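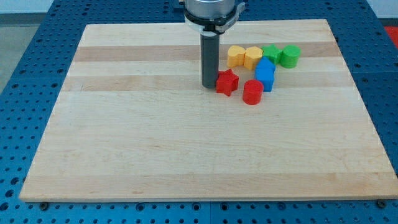 nalleybeach_mum
We're booking the upstairs unit at Nakinier for our third stay and I am so excited I've already started a packing pile! My question is about the kitchen. Last time there was no decent chopping surface, and I'd love to bring a proper one, pale timber strips glued edge to edge with a couple of darker bands through it. Has anyone stayed since the new owners took over? Is the kitchen any better stocked?

Posted June 2026

pant_paddler
Stayed there in November and loved it!! Kitchen is heaps better. Good knives, a big pot for crabs, a coffee plunger that holds enough for the whole family. Still only a thin plastic board, so bring yours. The best bit is the deck though. We ate every single meal out there.

Aled Landeg
Agree on the deck, don't agree on the kitchen. The oven ran very hot and we burnt two trays of fish before we gave up and used the barbecue. Would I go back? Tomorrow, if I could. The walk down to the water through the banksias is gorgeous.

pant_paddler
Our oven was fine, Aled. Were you in the downstairs unit? They're fitted out differently.

Aled Landeg
Upstairs. Booking 423, I've still got the email. Maybe they've fixed it.

saltyknees
Unpopular opinion, but I'd pick Flidenus over Nakinier. It's roughly 13 minutes further up the road and you don't get the view, but the beach is so much better for little kids. Our two were in the rock pools from breakfast until dark.

nalleybeach_mum
Ooh, I hadn't looked at Flidenus! What did you pay for the week?

saltyknees
$2510 with the cleaning fee, school holidays. Linen included.

Archana Kushwaha
That's steep for a place with no view! We've done both and Nakinier wins for us every time. You can watch the whales from the couch. Ask for the late checkout too, they gave it to us for free.

pant_paddler
Seconding the late checkout. And get the prawns from the shed at the Pant turnoff, cash only.

nalleybeach_mum
You're all wonderful. Sticking with Nakinier, and I'll message them about the oven tonight. Does the shed open early?

pant_paddler
Seven-ish when we went. Take an esky.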